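Stostex opens bookings for home tidying trial

12/16/23

Stostex has opened bookings for a trial service that sends a two-armed humanoid robot into ordinary homes to pick things up and put them away. The service is called Tikus and is being sold by the half-day at first, with bedrooms and children's rooms as the only rooms covered.

A half-day session costs £2858, which includes delivery, setting up, an operator who stays on site throughout, and collection afterwards. The company says the price is aimed at housing providers, care firms and furniture makers who want to see what a robot can do before they plan around one. Private households can book on the same terms, although Stostex does not expect many to do so at that rate.

Customers choose up to six tidying jobs from a list when they book. Putting soft toys into a basket is the one most early customers have asked for. Others include moving folded clothes from a bed to a shelf, collecting socks from the floor and lining up shoes by a door. Jobs involving glass, liquids or anything that plugs in are left out of the trial.

Haiyan Gu, who manages the service, said soft toys were a fair place to start.

"They are light and they don't break, but every one is a different shape," she said. "A hand that can manage a long thin toy may still make a mess of a fat round one. People understand what they are looking at as well, and that helps when they have to decide whether it is worth paying for."

The toy job is done on top of a bed, with a plastic basket placed on the mattress.

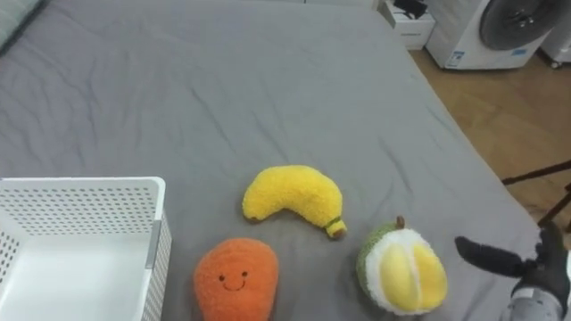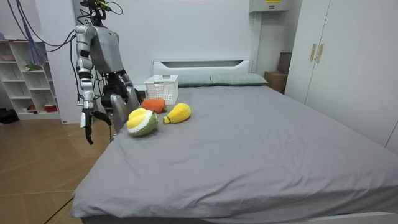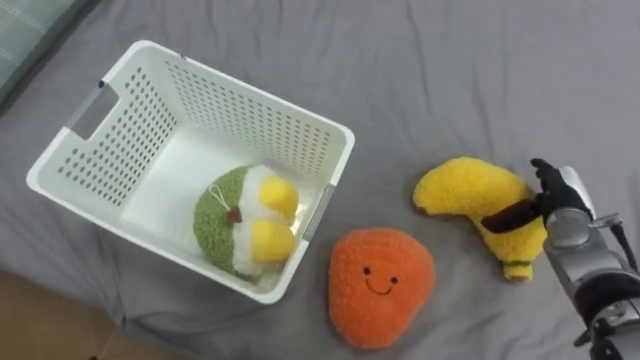
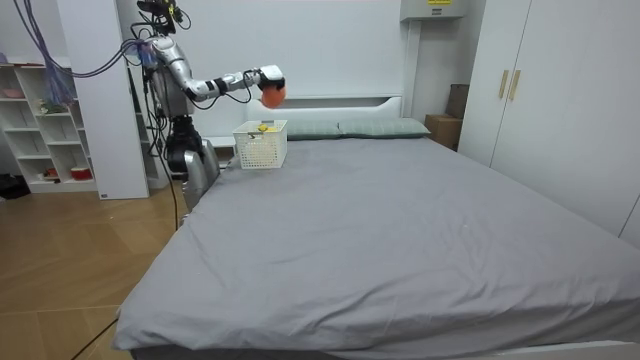
Bookings are for rooms on the ground floor or with lift access. Stostex asks for a clear path from the front door and at least 2 metres of open floor on one side of the bed. Pets have to be kept out of the room, and children may watch from the doorway with an adult.

Setting up takes up to an hour and is not counted as part of the session. The operator can stop the robot at any point and will do so if anyone other than staff steps within reach of the arms. Customers receive a written report within four working days, listing each job, the number of attempts and any item that had to be moved by hand.

The closest rival is Zurness, which rents out a single arm on a wheeled base. It is cheaper by the day but comes without an operator, and the customer has to set up each job on a tablet. A third firm, Xie, has said it will offer something similar but has not given a price.

Tikus sessions can be booked now for dates up to the end of May. Cancellations made with less than a week's notice are charged at half the fee. Gu said kitchens might be added to the list later, depending on how the first bookings go, and that the company had no plans to sell the robot outright.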